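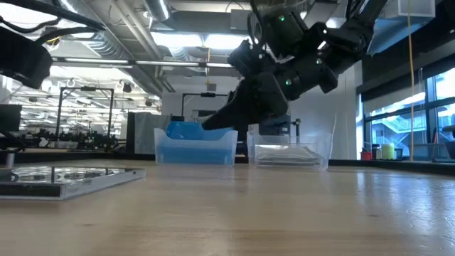

A robot arm over a light wooden tabletop

How to move everything to a new tablet
By Zuzanna Szulc

Moving to a new tablet is mostly waiting. Set aside an evening for it, keep both devices plugged in and don't wipe the old one until you have used the new one for a few days.

Before you start

Charge both tablets and connect them to the same wi-fi network. Install any system updates waiting on the old one, then check how much storage you are using. If the new tablet has less space than the old one, clear out films and downloads first. Mine had 18 GB of television programmes I had already watched.

Write down the passwords for your email and your main account. Banking apps nearly always ask you to sign in again.

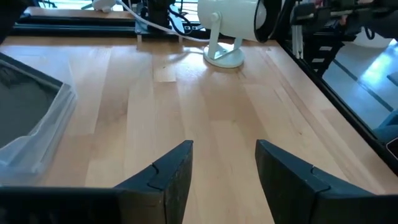 Make a full backup of the old tablet, even if you plan to copy straight across. Open Settings, find the backup page and choose to back up now. It can take 30 minutes or more on a slow connection. Leave both tablets flat on a table while it runs, out of the glare. A glossy wooden top throws back bright streaks from overhead lights, and if you need to scan a setup code with the camera, reflections on the screen can stop it reading. Tilt the screen or switch off the light.

Copying across

1. Turn on the new tablet and choose your language and region.
2. Place it next to the old one and wait for the prompt.
3. Confirm the code on both screens.
4. Choose what to bring over. Leave out apps you no longer use.
5. Wait for the bar to finish before you unplug anything.
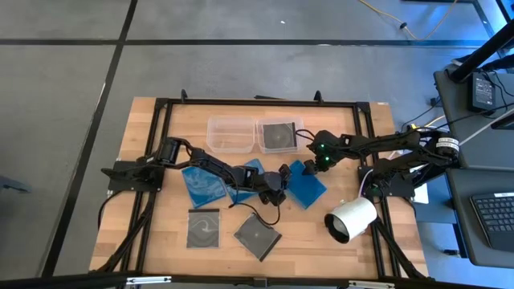 Apps download again after the main copy is done, so the home screen may show grey icons for a while. You can use the tablet in the meantime – it will just be slower than usual.

If the copy stops

Restart both tablets and try again from step 2. If it fails a second time, reset the new tablet and restore from the backup instead.

Check your photos, notes and calendar before you erase the old tablet. Sign out of your account on it first, then choose the full reset.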